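Loton Wool Pressing Mat, Long

Home > Sewing room > Pressing > Mats

Made by Closent, Geltotcombe
In stock, usually sent the next working day

The Loton Long is a dense felted wool mat for ironing on a table or worktop. It is meant for people who sew in a room without space for a full ironing board, and for quilters who want to press blocks beside the machine. It is 81 cm long and half as wide, so a trouser leg or a strip of border fabric can be laid out in one or two goes.

Wool holds heat. When you press a seam on the mat, the underside of the fabric is warmed as well as the top, and most seams lie flat without being turned over. The surface has a slight grip, so small pieces stay where you put them while the iron is lifted and set down.

Specification

Material: felted wool, undyed
Length: 81 cm
Thickness: 8 mm
Weight: nearly 2 kg
Maximum iron temperature: 200°C
Colour: grey, varies from batch to batch
Backing: none, both sides can be used

Pressing knitted and fluffy fabrics

Most questions we get about this mat are from people who knit or who sew with fleece and plush. A flat iron pushed along a soft fabric will crush the surface and stretch it, and once the ribs of a knit have been pressed out they are slow to come back. Hold the iron just above the fabric, let the steam down into it, then leave the piece alone until it has cooled.
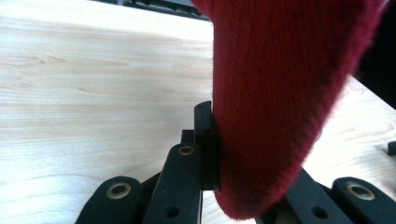 Pins can go straight into the mat. Push them in at a slant so that the heads are out of the way of the iron, and use glass-headed pins, as plastic ones will melt. For blocking a collar or a cuff you will want more pins than you think. The felt closes up again when they come out, though a spot that is pinned over and over will get a bit softer than the rest.

Do not use the mat for blocking a piece that is dripping wet. It takes up water readily and needs a day or more to dry all the way through. If you need to wet block a jumper, use foam tiles and keep the mat for steam.

Seams and quilt blocks

Set the seam first by pressing it closed, as sewn. Open the fabric, press from the right side and lift the iron between each press. Sliding it will pull a bias edge out of shape on any surface, this one included. For bulky joins where several seams meet, press with steam and then put a flat wooden block on top until the fabric is cool. We sell a beech one separately (see Pressing tools).

Starch will build up on the felt over time and leave a stiff patch. Spray your fabric on something else, let it soak in, and bring it to the mat afterwards.

Using it on a table

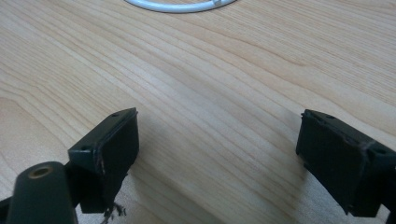
The mat has no backing, and some heat and steam will pass through if you iron in one place for long. On a kitchen worktop made of stone or tile this does not matter. Wood needs more care. A pale tabletop with a fine grain and a low sheen, like the one shown, is pleasant to sew at, but a cloudy mark from trapped steam can spoil the finish. Put a folded cotton towel or a sheet of cork under the mat before you start, and lift both off the table when you have finished. Varnished and painted tables should be treated the same way. We do not recommend ironing on a French polished table at all.

Check that the table is a comfortable height. Pressing is easier standing up, and a low table is hard on the back after an hour. Two of our own sewing room staff use theirs on top of a chest of drawers.

Smell

New wool felt smells of sheep when it is steamed. It fades with use. Airing the mat by an open window for a few days before the first session helps, and so does keeping it out of its plastic sleeve.

Care

Brush off threads and fluff with a clothes brush. Light brown scorch marks are normal and will not transfer to fabric. Do not machine wash the mat, as it will shrink and go out of shape. Marks can be dabbed with a damp cloth and left to dry flat. Store it flat or loosely rolled. If it has been rolled for a while, leave it on the table overnight and it will relax.

Moths like wool. Keep the mat somewhere it gets moved and aired, or put it in a closed bag with cedar if it will be away all summer.

What is in the box

One mat, one cotton storage bag and a printed care sheet. The iron, pins and pressing block are not included.

Other sizes

The Loton Short is the same felt cut to half the length and fits in most class bags. The Loton Round will be back in April. We can cut to size for sewing schools and workrooms on orders of several mats or more. Please write to Maya Matar in the trade office with the measurements you need.

Delivery and returns

Orders are sent by Khoury Carriers and need a signature. Mats can be returned unused in their bag within the usual returns period. We cannot take back a mat that has been steamed or pinned, or one that has been cut to size.

Customers who buy this also look at

Closent beech pressing block
Closent tailor's ham, wool and cotton
Glass-headed pins, long
Cork underlay sheet, fits Loton Long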